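The small bin on the kitchen table: an afternoon with Gunhild Bergmann

4 December 2020

Gunhild Bergmann has the kettle on before I have got my second boot off, and by the time I reach the kitchen she has already apologised for the biscuits, which are shop ones, and for the radio, which she cannot turn down because the knob came away in April and went under the cooker. I had come to talk to her about rubbish. She has been giving her evening talks on household waste for a good many years now, first at the library in Westberg and later wherever anyone would lend her a room and a few chairs, and the little booklet she wrote to go with them has just been printed again, 500 copies this time, most of which seem to be in the hall. I had to turn sideways to get past them.

"People expect me to be strict," she says, pouring. "They come to the door with a yoghurt pot held out in front of them like a cat with a mouse, and they want to know if they've done wrong. And I say, well, sit down first, have something to drink, and then we'll talk about the pot."

She is not strict at all, as far as I could tell over a long afternoon and far too many biscuits. What she is, is interested. She can talk for a quarter of an hour about where people put their bins, and did, and I found I was enjoying it enormously (and going over my own kitchen in my head, with growing shame).

Most of us, she thinks, have inherited our arrangements. There was a bin under the sink when we were children, so there is a bin under the sink now, and we open a cupboard door with wet hands twenty times a day without ever asking ourselves if we like it. Her own mother kept a lidded pail on the back step in Skomine, whatever the weather, and sent the children out to it in their socks. Gunhild kept a pail on her own back step for the first years of her marriage for exactly the same reason, and only stopped when her husband slipped on the ice carrying a handful of potato peelings.

"He was perfectly all right," she says, "but he sat there in the snow with the peelings on his jumper and he said, Gunhild, why is the bin outside? And I hadn't got an answer for him. I went in and thought about it all through supper."

The answer she arrived at is the thing she is best known for, if one can be known for such a thing, and it is simply a very small bin that lives on the table or the worktop, next to wherever you happen to be working. You sit down to chop, or to make a pot of tea, or to open the post, and the small bin is beside you with its lid up. When you have finished you close the lid and put it back in its corner. In the evening it gets emptied into the big one. She has done it this way for 34 years and gets quite pink in the face when she talks about it.

"It's such a little change! And everybody says the same thing to me first, they say, oh, but on the table, Gunhild, where we eat. And I say, where do you put your teabag at the moment? And they go quiet, because they put it on the side, or on a saucer, or on the spoon, and it sits there all morning looking at them."

She likes a bin with a flip-up lid that stays open on its own, so that both hands are free. She likes a pale colour, for no better reason than that it looks cheerful, and she likes a liner that is dark, for a reason that she thought was too obvious to explain and then explained to me anyway, at length, involving beetroot. She prefers a rounded shape to a square one, as crumbs and coffee grounds gather in corners and you end up going after them with an old toothbrush. And it should be small enough to lift with one hand when it is full. If it isn't, she says, you will put off emptying it, and then you have a different sort of problem.

I asked whether she minded which make people bought and she laughed at me. She has had a Valtonen for ages, bought at a closing-down sale with a dent already in it, and before that an enamel pot with a saucepan lid on top, and she says the enamel pot did very nearly as well. People ring her up to ask whether they ought to get the more expensive one. She always tells them to go and look in their cupboards first.

Then we got on to milk cartons, and I should say that Gunhild has strong feelings about milk cartons. They are, she says, the thing she is asked about more than anything else, ahead of pizza boxes and a long way ahead of lightbulbs. People know perfectly well what to do with a newspaper. A carton they stand and look at, holding it over the bin, not quite letting go.

"I can see it happening from across a room," she says. "The carton goes over towards the bin, and it stops, and it tips a bit one way and a bit the other, and you can practically hear them wondering."
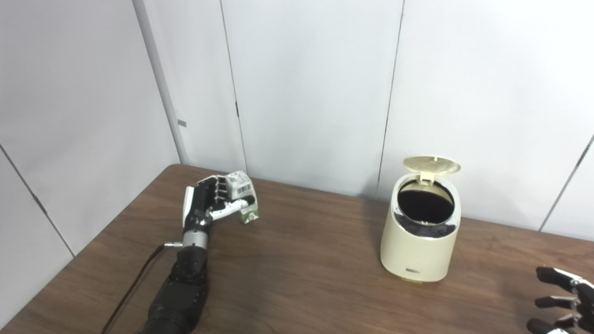
Rinse, flatten, and then decide

Her rule for cartons is a modest one, and she has no patience with anyone who makes it complicated. Tip out the last drops. Put a splash of cold water in, close it, give it a shake, and pour that away too (on a houseplant if you like, she does, and her ferns are magnificent). Open up the top, press the sides together and fold it over. Only then, she says, need you think about where it goes, and that depends on where you live, and you must look at what your own council tells you and pay no attention to your sister-in-law.

"Every place is different, and they change it, too. In Skomine the cartons went in with the paper for years and then one spring they didn't, and there was such a fuss. So I never tell people which bin. I tell them how to get it ready, and then whichever bin it is, it'll be happy to have it."

The size of the thing matters as well. One small carton put in whole will take up half of a little table bin and leave you nowhere to put your teabag, and this is the point in the talk, she says, where she usually gets a laugh, as she brings one out and tries to shut the lid on it. Flattened, it hardly takes up any room. If it is going out with the recycling, then it needn't go into the table bin at all, and she keeps a paper bag hanging on the back of the door for that, with a clothes peg at the top.

I confessed to her that I have been putting cartons into the bin at home just as they are, with the top folded in if I am feeling virtuous. She was very kind about it. She patted my arm and pushed the biscuits a little nearer.

What she worries about much more, it seems, is smell, and the way people try to fix it. They buy scented liners, which she cannot bear. They buy little discs to stick on the inside of the lid. A woman came up to her after a talk with a whole carrier bag of such things, 49 of them, all from the same catalogue, Vornel I think she said, and wanted to know which was the best. Gunhild asked how often she emptied the bin and the woman said when it was full.

"And there we are, you see. Empty it every evening. Even if there's only a bit of onion in there. It's a small bin, it's a small bag, it takes you less time than it takes to find your slippers. And wipe the rim when you do it, because that's where the drips go, and if there's a shiny band round the top it'll show you every one of them."

She wipes hers with a cloth wrung out in warm water and a little vinegar, then dries it with whatever tea towel is on its way to the wash. Once a week the whole thing goes into the sink. She leaves it to dry upside down overnight with the lid open, and she was very firm that I should write that part down, so I have. A new liner put into a damp bin is apparently the cause of a good half of the letters she gets.

By then it had got dark, and she put the lamp on, and we drifted away from bins altogether for a while. She told me about learning to skate in Skomine, and about her 2 granddaughters, who have been brought up on the small-bin method and are scornful of any house without one. The elder has taken to carrying her apple cores about with her when they are visiting, looking pointedly at the table. Gunhild pretends to be embarrassed by this and plainly isn't.

I asked her, before I went, whether she ever gets tired of it, all those years of teabags and peelings and folk holding out yoghurt pots. She thought about it properly, with her hand round her cup.

"I get tired of the chairs," she said. "Putting them out and putting them away again. I don't get tired of the talking. Somebody always comes up at the end who didn't want to ask in front of the others, and it's always something quite small, like what to do with a candle end, and they've been bothered by it for years. And you tell them, and off they go home."

There are no talks in the diary for the moment, but she is answering letters as fast as she can, and she would like it known that a stamped envelope is appreciated. The booklet can be had from the library desk at Westberg or from Gunhild herself, and she did press three copies on me at the door, along with the rest of the biscuits in a piece of greaseproof paper, which she told me I could use again.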